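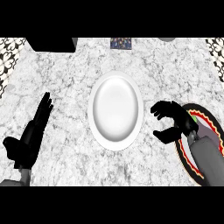 Raconter la même histoire deux cents fois
8 septembre 2022

Les parents de jeunes enfants connaissent la situation : un même album, réclamé chaque soir pendant des semaines, jusqu'à ce que l'adulte puisse le réciter sans ouvrir la couverture. Dans notre foyer, il s'agit de l'histoire d'un hérisson nommé Plando, qui cherche un endroit où passer l'hiver et se voit refuser l'hospitalité par tous les animaux de la forêt de Stomine, à l'exception d'une vieille chouette. L'ouvrage compte 400 mots environ. Mon fils, âgé de 6 ans, en corrige la moindre altération.

Il m'a paru utile de consigner quelques observations relatives à cet exercice, d'autant que plusieurs lecteurs de ce blog m'ont écrit en mai, à la suite de mon billet sur les berceuses.

La première concerne la morale du récit. L'auteur entend manifestement enseigner l'hospitalité. Or mon fils en a retenu tout autre chose. À ses yeux, le personnage admirable est le blaireau, qui refuse d'ouvrir sa porte mais présente ses excuses avec beaucoup de politesse. Il a fait usage de cette méthode à l'égard de sa sœur, au seuil de sa chambre, en des termes presque identiques à ceux du livre. Je n'ai pas su quoi objecter sur le moment.

Mon amie Valquíria Marinho, institutrice à Lins, à qui j'ai soumis le cas, estime que les enfants de cet âge s'attachent davantage au ton d'un personnage qu'à ses actes. Elle recommande de ne pas commenter la lecture et de laisser l'enfant poser ses propres questions. J'ai suivi ce conseil pendant 2 semaines. Une seule question a été posée : où dort le blaireau ?

La deuxième observation porte sur l'adulte. La répétition, d'abord pénible, finit par produire une forme d'attention particulière. On remarque que la chouette ne dort jamais, que la neige tombe avant que quiconque en parle, que le renard disparaît du récit sans explication. J'ai longuement débattu de ce dernier point avec Hammad Satti, mon voisin, dont la fille possède le même ouvrage. Il soutient que le renard a trouvé refuge ailleurs — hypothèse généreuse, que le texte n'appuie en rien.

Enfin, je dois mentionner la tentative de substitution entreprise au début de l'été. Un recueil de contes andins, offert par Consuelo Huamán et fort bien traduit, a été proposé à la place de l'album habituel. Il a été écouté jusqu'au bout, avec courtoisie, puis replacé sur l'étagère. Mon fils m'a présenté ses excuses et m'a tendu le hérisson.

Les échanges sur ce sujet peuvent se poursuivre dans les commentaires. Je serais notamment reconnaissant à toute personne disposant de la suite, parue semble-t-il sous un autre titre et introuvable chez mon libraire, de bien vouloir m'en indiquer la référence.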